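Drustiter white tabletop board — review after four months

Posted by Samira Khalaf, 4 May 2024

I bought this board in January to go on top of our light wooden table. The table was a present from my parents and it marks if you so much as look at it, and by Christmas it had two rings and a long scratch near one corner. Bralgate had the Drustiter board at a reduced price, so I ordered the larger one and collected it from the shop myself.

It is a plain sheet of white board. You get the board, a set of small stick-on pads and a leaflet. There are no legs, no raised edge and no handle. If you want something with a lip to stop pens rolling off, you will need to look elsewhere.

Fitting took no time. You wipe the table, stick the pads on the underside and lay the board down. I put the pads a hand's width in from the edges the first time and the corners tipped when I leaned on them. The leaflet says to put them right at the corners, so that was my fault. Two of them tore when I peeled them off to move them. Bralgate sent replacements without charging, though I had to email twice.

Day to day it gets used for nearly everything except hot food. We wrap parcels on it, sort the post and have our snacks there in the afternoon. The surface is hard enough that a box stands up straight and doesn't wobble, and small things such as sweets in wrappers are easy to spot against the white. On the bare wood I was forever losing the little ones.

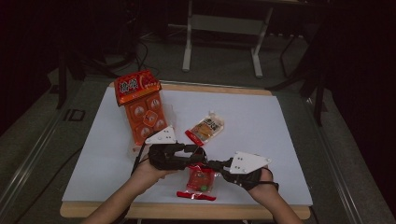

Cleaning is simple enough. Crumbs brush off with the side of your hand. Sticky patches need a damp cloth and a drop of washing-up liquid. Tea comes off if you get to it the same day — I left a mug ring over a weekend and there is still a very faint trace of it. Felt-tip mostly goes with the cloth, but red leaves a pink shadow and I have given up on one patch. Don't use the rough side of a sponge. I did, once, and there is a dull area that shows when the light is low.

It does slide a bit. With the pads in the right place it stays put for ordinary use, but if you are pressing down and pushing at the same time, say when folding thick card, it creeps towards the far side of the table. I have thought about a strip of non-slip matting underneath and may still do it.

The other complaint is the edge. It is cut square and feels sharp against your forearms if you sit and work for an hour. I went over the front edge with fine sandpaper and it is better now. I would have expected that to be done before it left the factory.

Before this I had a Mendoza desk cover, the soft rolled kind. It never lay flat and it smelled for weeks. I also looked at the Lasia board, which comes in more colours, but it was dearer and the shop only had grey. A friend has the Lasia and says hers scratches easily, so I don't feel I missed much.

Would I buy it again? Yes, at the reduced price. At the full price I would want the edges finished and a few spare pads in the packet. The table underneath has had no new marks so far, and I lift the board every couple of weeks to wipe out the dust that gets in along the back.

Four out of five.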